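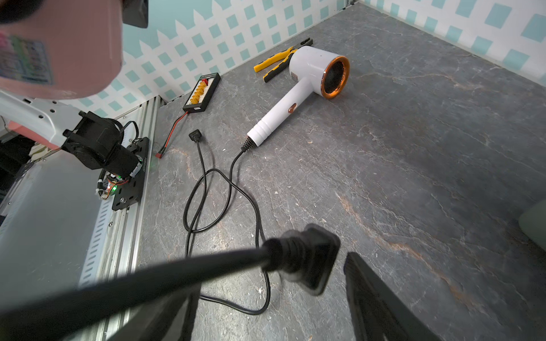
A student in last year's section asked me why we should spend two whole weeks on the surfaces of a room when the plan is what people really live in, and would it be all right to skip ahead to lighting. I said no, as kindly as I could, and then I went home and thought about it for most of the evening, and these notes are partly my answer.

Interior Materials, Unit 4
Pattern, Veining and the Meeting of Surfaces
Handout for the September sessions

Please read this before the first studio hour and bring it along with you, pencil marks and all. The reading from the course packet goes with it, but if you only have time for one of the two this week, I'd rather you read this and came with questions.

Why surfaces get two weeks

A floor plan tells you where a person can walk. It doesn't tell you what their hand rests on while the kettle boils, or what they look at when they're on the phone with their sister for an hour. Counters, wall panels, floors and cabinet fronts are the parts of a room we are nearest to, and we spend years being near them! Clients will forgive a doorway that is a little narrow. They will call you in March about a pattern that makes them tired.

Scale of pattern

Every pattern has a scale, and the scale changes with your distance from it. A lattice with openings the width of your palm will look bold across a breakfast table and quite mild from the far side of a dining room. A fleck the size of a grain of rice disappears at two steps. When you pick samples in the library, look at them in your hand, then prop them on the ledge and walk back to the door. Write down what you notice at each spot. Students always want to skip the walking back (I did too, at your age), and it is the half of the exercise that teaches you something.

Geometric patterns and veined patterns behave differently. A diamond or a lattice repeats, so the eye learns it quickly and then looks for mistakes in it: a crooked joint, a half diamond left over at a corner. A veined surface wanders, so the eye keeps following it. You can put the two next to each other, and plenty of nice kitchens do, but decide which one is going to lead. In the Hartley house, our first case study, the floor leads and the backsplash is a plain cream. In the Wonora apartment it goes the other way, with a busy wall and a counter so quiet you might take it for painted board.

Color inside a veined surface

Gray marble patterns are hardly ever only gray. Look for the second and third colors: a bit of rust, a bit of cream, sometimes a green that shows up only in the afternoon. Those small colors are your friends when you choose everything else. Pull a warm vein out into a wood tone or a lampshade and the room begins to feel related to itself. Ignore them and pick your neighbors from the main gray alone, and you may find the counter looks oddly orange once it's in place, and the client will ask you what happened.

The meeting line

Where a horizontal surface meets a vertical one, you have a line, and that line needs a decision. You can cover it with a strip, seal it neatly, turn the counter material up the wall a little way, or leave a small shadow gap. Each has a look, and each has a way of being cleaned. I'd ask you to think about cleaning much sooner than you are used to. Somebody will be wiping that line with a cloth for the next twenty years – very likely somebody who wasn't in the meeting when it was drawn.

Inside corners are where repeating patterns get into trouble. Start your layout from the corner that people see first on entering, and let the cut pieces fall at the other end. Draw it at full size if you can. Brown paper taped to the wall is fine.

For the studio hours

Work in pairs. From the Desitz binder choose 2 veined samples, and from the Praltow drawer choose 2 geometric ones. Try all 4 combinations, under the window and again under the ceiling lights. For each, write a short paragraph saying which surface leads, which small color you would carry into the rest of the room, and how you would treat the meeting line.

Please return samples to the same slot they came from. The Praltow pieces chip at the edges, so carry them flat. Paragraphs are due at the start of the next studio session, handwritten is perfectly all right, and sketches in the margins are very welcome.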